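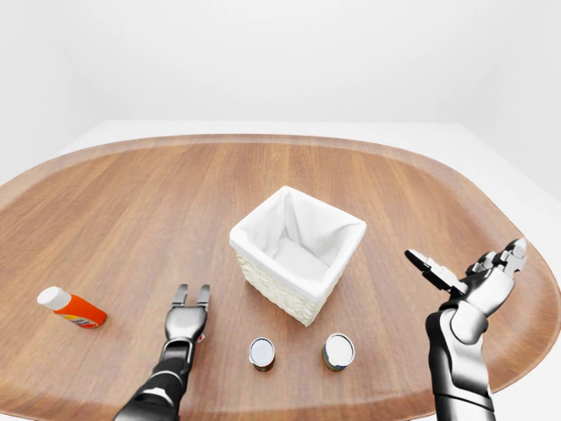 Usha Bangera wrote her first novel in May, or so she says. "The first draft only. The real book needed more time."

I ask how long the manuscript was. "It was 213 pages, and Dayana Correa, my editor, returned it with 93 notes. I was angry for one evening."

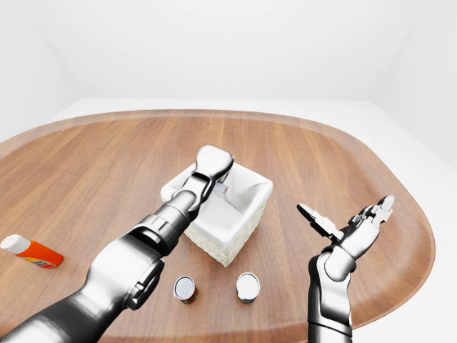 On the town of Gremham

The town exists only in the book. "I drew the map before I had any people," she tells me. 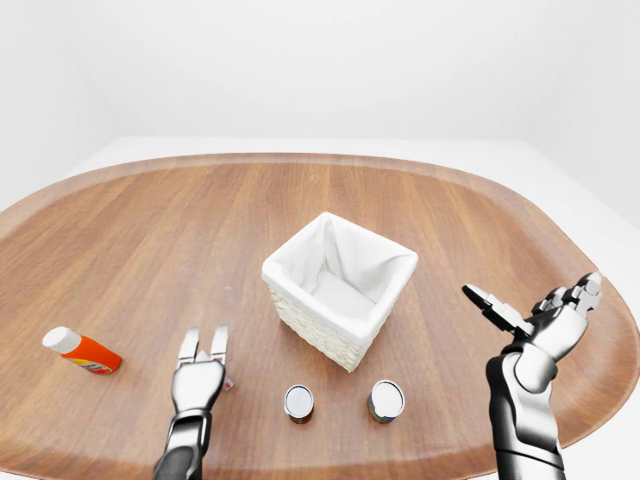
She still changes the street names when a chapter goes badly.

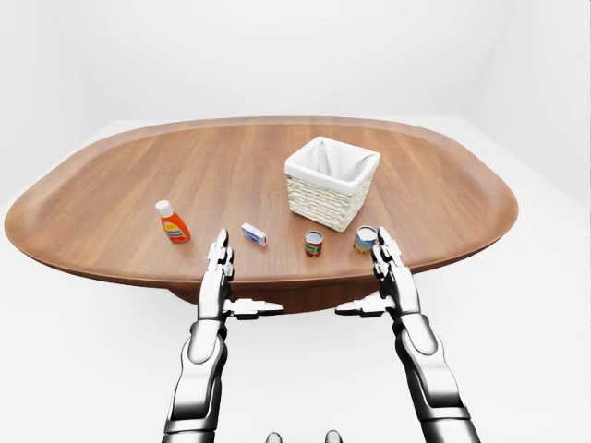 What comes next

A second book, Cilska, is with her publisher, Fernandes. "I am reading it aloud now, very slowly."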